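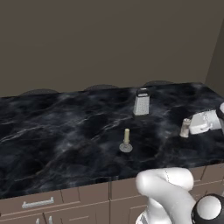

Dark marble-pattern countertop with gray and white veining, rendered view.

Countertop Care and Ordering FAQ
Prendergast Surfaces

What is the difference between honed and polished?
Polished slabs are ground to a high gloss. Honed slabs stop at a lower grit and have a flat, low-sheen surface. Honed stone shows fewer scratches but takes up oil faster. Both finishes are the same price in the Gavberg and Fostov ranges.

How often does natural stone need sealing?
Once a year for kitchens, every two years for bathrooms. To test, put a spoonful of water on the surface and wait 15 minutes. If the stone under the water has darkened, reseal. Quartz composite does not take sealer and should never be sealed.

Which cleaner should I use?
A pH-neutral stone cleaner or dish soap in warm water. Do not use vinegar, lemon, bleach or any bathroom descaler on marble. Acid dulls the polish, and the mark cannot be wiped off. It has to be reground.

Can I put a hot pan on it?
Use a trivet. Composite resin can discolor above 200 degrees F. Granite tolerates more, but a sudden change in temperature can open a crack along an existing vein or at a sink cutout.

How far can an overhang extend without brackets?
10 inches for 3 cm stone, 6 inches for 2 cm. Anything longer needs steel supports fixed to the cabinet frame.

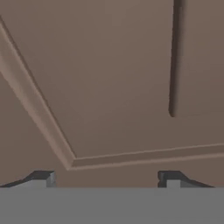
Inside corners are cut with a minimum radius of 3/8 inch. A square inside corner concentrates stress and voids the fabrication warranty. Outside corners can be square, eased or clipped.

Where will the seams go?
Any run longer than the slab will have a seam. Seam positions are marked on the template drawing, which you sign before cutting. Seams are not placed over a dishwasher.

How long does an order take?
Templating is booked within 48 hours of deposit. The deposit is 50 percent. Fabrication takes nine working days from the signed drawing. Remnant pieces are usually faster.

What is form 217?
The release form for customer-supplied sinks. Send it with the sink to the shop before templating. We do not cut from a manufacturer's paper pattern.

Who handles warranty claims?
Kane Cosgrove for natural stone, Fletcher Waaka for composite, including discontinued Ziditeck colors. Have your job number ready. The shop closes for inventory the first week of April.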